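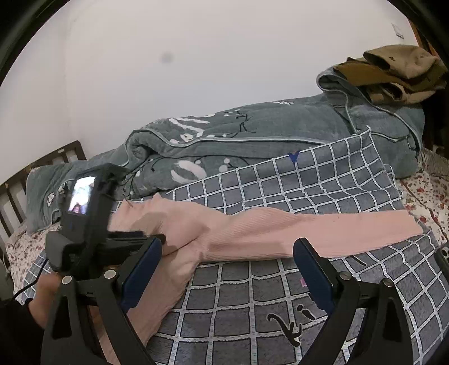
Packing light for Clenport

My sister Fenna says I pack like someone fleeing the country, so for our June trip to Clenport I gave myself one small backpack and no backup plan. Seven days! One bag! I was very smug at the train station.

I rolled everything, of course. Soft stretchy tops roll up beautifully, jeans don't, and a sweater just laughs at you and unrolls again the second you let go. I ended up wearing the sweater on the train, in a car with no working windows, and got off looking like I'd run there.

The thing I really missed was a second pair of shoes. It rained the first afternoon and my sneakers never quite came back from it – I stuffed them with free newspapers from the guesthouse and they still squished at breakfast. Fenna had brought three pairs (she's allowed, apparently).

Laundry was easier than I'd feared. There's a laundromat up the hill, 103 steps from the harbor according to the sign, and a load takes 28 minutes, so I'd get a coffee next door and read. I got through a whole novel that way and started on one of Fenna's.

Would I do it again? Yes, but with sandals. And I'm taking the thinner sweater.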